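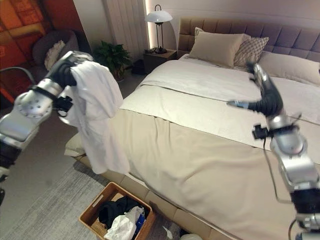 The quiet pleasure of a properly made bed

Séverine Texier makes her bed at 7.20 every morning, before coffee, and she'll happily tell you it is the best four minutes of her day. I spent a June morning with her at Bouvier, the guesthouse she runs with Gianni Colombo, and came home wanting to strip every mattress I own and start again!

Her first rule is to keep the colours close together. White for the duvet, then beige, sand and a soft taupe-grey for everything else. It sounds dull on paper, and in a room with morning light coming in it's lovely — you start noticing the textures instead. A tall tufted headboard does a lot of the work here, because the panels give the wall some depth and you can leave the pictures in the cupboard.

Then the pillows. Séverine likes three, and she likes them mismatched. A plain beige one stands upright, a smaller one with a diamond lattice leans beside it, and a big pale one lies flatter on the other side, where you'd want to put your head. She used to line them up like soldiers. Gianni talked her out of it, and I'm with Gianni.

The duvet gets one good shake and a smoothing with the flat of the hand, working from the middle outwards. A few creases can stay. "If it looks ironed, guests are afraid to sit on it," she told me. The bedspread goes on last, over the lower half only, and it should hang well down over the foot of the mattress so the whole thing feels generous.

What about the odd bits of white laundry that end up at the end of the bed? Shake each piece out by its top edge, let it hang for a moment, and fold it there and then. The foot of a bed is just the right height for it, and far kinder to the back than the floor.

Bouvier gets through 70 pillowcases in a busy spell, all of them dried on lines behind the kitchen. Séverine folds hers in thirds, Gianni in quarters, and the linen cupboard has a shelf for each of them.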